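4.2. El procesador y su zócalo: lo que aprendimos desmontando

Confieso que cuando empezamos esta parte del estudio yo pensaba que iba a ser la aburrida. En el taller de Hasden teníamos apuntadas 267 intervenciones en torres de sobremesa retiradas de oficinas, y el grueso del trabajo era siempre lo mismo: abrir, sacar memoria, quitar disipador, mirar el procesador y decidir si la placa servía para otra vuelta o se iba a despiece. ¡Qué equivocada estaba! Casi todas las discusiones interesantes del proyecto (y alguna bronca, para qué negarlo) salieron de los pocos centímetros que rodean al zócalo.

Empiezo por el gesto más delicado, el de llevar el chip hasta el zócalo. En los de tipo LGA los contactos están en la placa y el procesador solo lleva superficies planas por debajo, así que todo el riesgo se queda en la placa. Un procesador que cae de canto desde muy poca altura puede doblar varios contactos de golpe, y enderezarlos después con una aguja y una lupa es una tarde entera perdida. Nuestro protocolo (heredado en parte de la guía interna de Zurden) pide marco levantado del todo, chip sujeto por los lados y bajada en vertical, sin arrastrar nunca. La figura 3a muestra un Xeon E5 a muy poca distancia del zócalo abierto, con bancos de memoria a los dos lados.

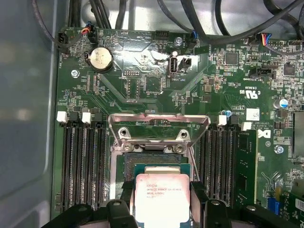

Una persona del taller de Dobos comentó al leer el borrador que ellos hacen justo lo contrario con la memoria: la dejan toda puesta hasta el final, porque al retirarla antes han perdido más de una vez la cuenta de qué módulo iba en qué ranura, y que prefieren trabajar con menos sitio para los dedos antes que volver a etiquetar. Me parece una objeción muy razonable, y en la versión siguiente del protocolo la retirada de módulos pasó a ser optativa. Eso sí, yo sigo quitándolos, manías mías.

La segunda cuestión es la postura de la torre. Tumbada, siempre tumbada, con el lateral quitado y la placa mirando al techo. Parece una obviedad, pero en las primeras semanas trabajábamos con algunas cajas de pie por ahorrar mesa y el resultado fue bastante penoso: tornillos que se iban al fondo, cables que volvían a caer encima de lo que acababas de despejar. Con la caja tumbada (figura 3b) el procesador queda accesible desde arriba, y la tarjeta gráfica y la fuente de alimentación pueden quedarse en su sitio si lo único que se revisa es el zócalo. Probamos también a sacar siempre la gráfica -- ganas espacio, claro -- y acabamos dejándolo a criterio de quien tuviera el destornillador en la mano.

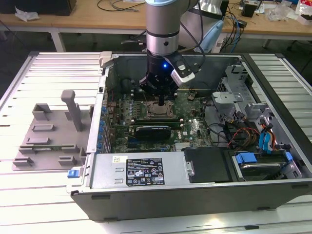
¿Hace falta desmontar la fuente para cambiar el procesador? En las torres de nuestra muestra bastó con desenchufar el equipo, pulsar el botón de encendido para descargar lo que quedara y dejar la fuente atornillada.

Queda la pasta térmica, que fue mi obsesión personal desde noviembre. Al levantar un disipador que lleva años puesto, la pasta se reparte entre las dos caras y hay que limpiar ambas. Nosotros separamos las placas en 2 grupos según cómo limpiábamos: 40 con el procesador todavía sujeto bajo su marco y 32 con el procesador ya fuera, apoyado en una bandeja. La primera opción me gusta mucho más, porque el chip no se mueve y el marco hace de tope para el paño (hay que ir despacito en los bordes, que es donde se acumula). En la figura 3c se ve un procesador con restos de pasta extendidos sobre el disipador integrado, dentro de su marco de retención, junto a unas ranuras de memoria vacías.
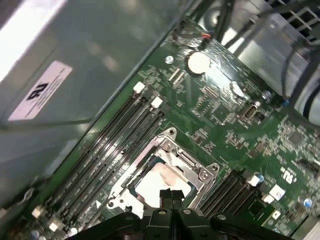 En la lista de correo de Netance nos respondieron que limpiar con el marco cerrado está muy bien mientras no te pases con el alcohol, que ahí el exceso se cuela por los lados del chip y luego no hay manera de saber si ha llegado a los contactos. Su consejo era humedecer el paño y jamás echar el líquido directamente. Lo incorporamos tal cual al protocolo, con una nota sobre el tiempo de secado antes de volver a dar corriente. Los pasos completos y la ficha de inspección del zócalo están en el anexo B; la limpieza del disipador se trata aparte, en el apartado 4.3.

Figura 3. Trabajo sobre el zócalo: (a) procesador sobre el zócalo abierto; (b) torre tumbada y sin panel lateral; (c) restos de pasta térmica en el procesador.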